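Home Talks Notes Archive Contact

Last updated 23rd April

Speaker notes: Shelf life after opening - dating condiments in shared kitchens
Kylie McAlister, Brarkdale session

Slide 1. State the scope. Opened sauces, dressings and pastes in kitchens used by more than one shift. Sealed stock is out of scope. Dry goods were covered in the November talk.

Slide 2. Two dates matter. The printed date applies to the sealed pack. The opened date has to be written on by hand. Most labels give a storage period after opening in small type near the ingredients. Read one aloud if there is time.

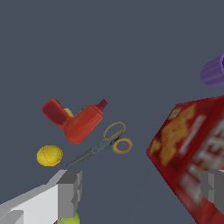 Khairul Wuisan objected at the Skenberg run-through that staff will not write a date on anything they expect to finish within the week, and that the rule should start with slow-moving items. Accept the point. Mustard, relish and chili paste go first.

Slide 3. Label placement. Put the label on the body, never on the cap. Caps get swapped during washing, and the date then follows the wrong product. Use a label that survives a wet cloth. The Tambunan kitchen went through a roll of 500 in one season, so order ahead.

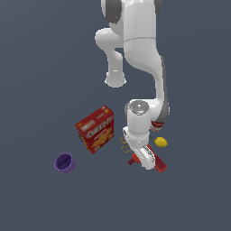 Pen choice is a separate problem. Water-based ink smears on a cold surface. Specify a fine permanent marker and tie it to the shelf.

Slide 4. Refilling. Do not top up. A topped-up container holds product of two ages and the label can only show one. Empty it, wash it, dry it, refill, relabel. Pause here - this is where people start writing.
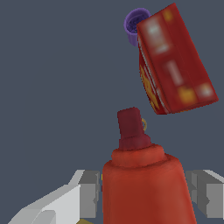

Washing takes the nozzle apart from the cap where the design allows it. Dried residue in the thread is the usual cause of a poor seal.

Slide 5. Audit results from Zeven. Containers checked: 175. Carrying a readable opened date: 70. Leave the figures up, no comment.

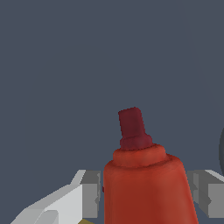
Does a refilled container keep its old date? It takes the opened date of the bulk pack it was filled from, even if that pack was opened days earlier.

Slide 6. Handout is on the table by the door. Collect the markers.

Related notes
Fridge layout for two-shift kitchens
Dry goods rotation
Reading a storage label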